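Lorkora opens its Pudumport workshop to the public, with two-arm handling shown at the table

PUDUMPORT, Jun 3, 2024

Lorkora, a developer of small robot workstations for packing and assembly, has held its first open day at the Pudumport workshop. The company received 198 visitors between morning and late afternoon. They came from packaging firms, technical schools, repair shops and from the neighborhood, and many of them saw a robot arm at close distance for the first time.

The main part of the program was the demonstration of Jorari, the two-arm table station which Lorkora has been developing in Pudumport. Jorari is intended for small companies that handle many different products in small quantities. In such companies a large automatic line is too expensive and too difficult to change, and the work of putting a box together, turning it and closing it is still done by hand all day.

"We wanted to show the work as we do it on a normal day," says Hòa Huỳnh, managing director of Lorkora. "When people see only a finished film, they get a wrong picture of what is easy and what is difficult. A visitor asked me why the robot goes so slowly to the box. It was a good question, and I was glad he could stand next to the engineer and receive the answer."

Small boxes, two arms

The demonstration concerned the handling of small rectangular boxes and trays on an open table. The two arms stand opposite each other. One arm can hold a part while the other approaches it, or both can work on the same part from two sides. There is no fixture on the table that keeps the part in its place. This was a decision from the beginning of the project, as a fixture must be made again for each new box, and the customers of Lorkora change their boxes often.

For a person this kind of work needs no thinking. For a robot it is demanding. A box that is not held will slide away when it is touched from one side, and a lid that is pushed a little too early will stand crooked and block. Abena Tsikata, who leads the motion group, explained to the visitors that the approach to the part takes most of the development time, much more than the closing of the fingers.

"Moving the arm from one place to another is a solved matter for us," says Abena Tsikata. "The last few centimeters are where we spend our weeks. The fingers should arrive on the two sides of the box at the same time. If one comes first, the box turns, and then the second arm must wait or must correct."

During the day the team ran 84 handling cycles in front of the public. Lorkora decided to make no selection and to leave the difficult boxes in the program. Several cycles were stopped by the operator and started again, and in these cases the team explained to the guests what the reason was. The company will use the notes from the day for the next version of the software.

Simple fingers that can be changed

Many questions of the visitors were about the grippers. Jorari works with two-finger grippers, and the fingers end in narrow colored tips. Edin Begović, mechanical designer at Lorkora, had prepared a separate bench with spare parts, where guests could take the fingers in the hand, mount them and remove them with a common hex key.

According to Edin Begović, the tips receive the most wear of all parts and should therefore be cheap. A customer must be able to change them on the spot, without a service visit and without a new calibration of the whole arm. The color also helps in daily use, because the operator can quickly see where the tips are against a light table.

"Some guests expected a hand with five fingers," says Edin Begović. "I understand this, it looks nice at a fair. But our customers close boxes. Two fingers on each side are enough if they are in the correct place, and when one breaks, it is replaced before the coffee is cold."

Learning from operators

In the second part of the program the software group presented Tăng, the teaching method of Lorkora. With Tăng an operator first guides the arms through the task several times. The system stores the movements together with the views of its cameras, and later it uses them to carry out the task alone. The operator does not write any code. If the result is not good enough, more repetitions are added for the step which makes problems.

Trí Đặng, responsible for Tăng, reported that the present training set for the box task contains 1000 guided repetitions. They were made by colleagues from different departments, among them people from the office and the stockroom. This was done on purpose. Every person takes a box in a different manner, and a system that has learned from one person only has difficulties when the box is lying at an unusual angle.

The cameras were also a subject of discussion. Jorari looks at the table from above and in addition from near the gripper. The view from above gives the position of the parts and of both arms. The view from near the gripper helps in the last moment, when the arm itself can hide the part from the upper camera. Students from the technical schools could follow both views on a monitor and compare them with the table.

A guided round was offered three times in the day and covered the mechanical workshop, the test area and the room where the repetitions are recorded. Because of the high interest, the last round started later than planned, and the doors were closed one half hour after the announced time. Lorkora thanks all guests for their patience at the entrance.

What visitors asked

The company collected questions in writing at the entrance and at the table. The following subjects were named most frequently, and the team gives its answers here for those who could not stay until the discussion.

Safety. The arms of Jorari are light and run with limited force. At the open day the public stood behind a line on the floor, and an operator with a stop button was next to the table at every moment. In customer installations a risk assessment is done for each place separately.

Jobs. Lorkora offers Jorari for tasks for which its customers do not find enough people, mostly repetitive packing in the late shift. The operator stays with the station, prepares the material and teaches new tasks.

Speed. A trained person is faster than Jorari at present. The company makes no secret of this. The station is planned for work that can run steadily over a long time without hurry.

Other materials. Boxes with a stiff wall are the most suitable. Soft bags and thin film are not supported, and there is no date for them.

Price. Lorkora will publish prices together with the pilot program, see below.

"The question about speed came the most, and I think we should answer it first next time and not last," says Định Nghiêm, who organized the open day and is in charge of customer contacts. "Several firms told us that for them the change between products costs more time than the packing. With these firms we have already fixed further talks."

At the table

Box handling with the two-arm station in Pudumport:
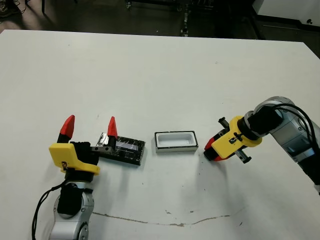
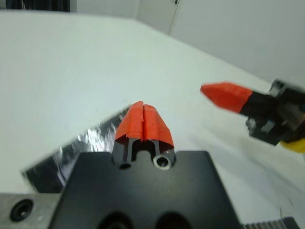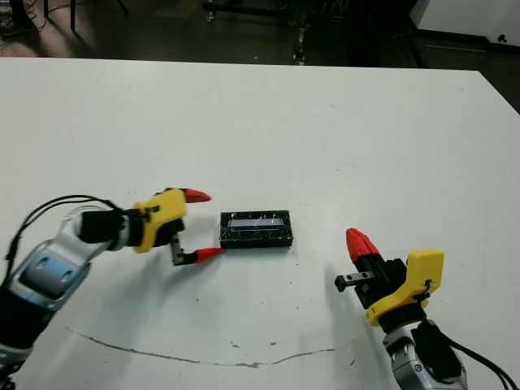 Pilot program starts in September

Following the open day, Lorkora is inviting companies to apply for the Jorari pilot program, which will begin in September. Three places are available. Each participant receives one station for use on its own premises, the training of two operators in the Tăng method, and support from the Pudumport team by telephone and on site.

Applications are open to companies that pack or assemble small rigid products and have a free table area with normal power supply. Experience with robots is not required. Applicants are asked to send a short description of the task, the dimensions of the parts and, if possible, some samples of the boxes. The samples are tested in Pudumport before a decision is made, and every applicant receives a written result, also in case of a refusal.

Technical schools cannot take part in the pilot, but they can book a half-day visit at the workshop for a class. A visit includes the guided round, the spare parts bench and one exercise in which the students guide the arms by themselves. Dates are given by Định Nghiêm in the order in which the requests arrive.

A second open day is in preparation. Lorkora plans to divide the guests into smaller groups with fixed entry times, so that everybody has sufficient time at the table.

About Lorkora

Lorkora develops and builds compact robot workstations for handling, packing and light assembly. Development, mechanical workshop and testing are located together in Pudumport. The products of the company are the two-arm station Jorari and the teaching method Tăng, which is delivered with every station.

Contact for press and visits

Định Nghiêm, Customer Contacts and Events
Lorkora, Pudumport

Questions on the mechanical design are forwarded to Edin Begović, and questions on Tăng to Trí Đặng. Interviews with Hòa Huỳnh and Abena Tsikata can be arranged on request. Reprint of this text is free of charge, a copy is appreciated.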